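Hindix Coupe Restoration – Progress Report, May
Prepared by the Wustwood workshop for the Cirnetti fund

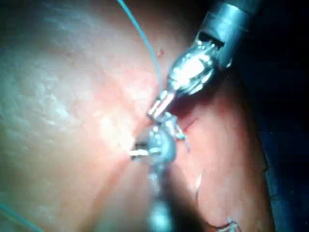 Engine work took up most of the month. The block came back from the machine shop with four new cylinder liners, and the crank has been balanced and refitted. Piston ring gaps were set at the bench. Small parts are the slow end of this job, and the carburetor jets and linkage pins used up more hours than we had planned. Both carburetors are now back together.

The gearbox is still apart. Second gear and its synchro ring are worn past use. Kabbaj has quoted for a replacement set and we have placed the order, with delivery expected in July.

Bodywork: the left sill has been cut out and replaced. The right sill is better than we feared – only the rear section needs new steel. Both doors hang correctly again.

Labor to date stands at 609 hours. Parts spending this month was $1,816, mostly liners and bearings. We remain within the approved budget, but the gearbox parts will use up roughly half of the reserve.

Next month: first engine start on the stand, right sill, brake lines. Paint stays on hold until the fund confirms the color.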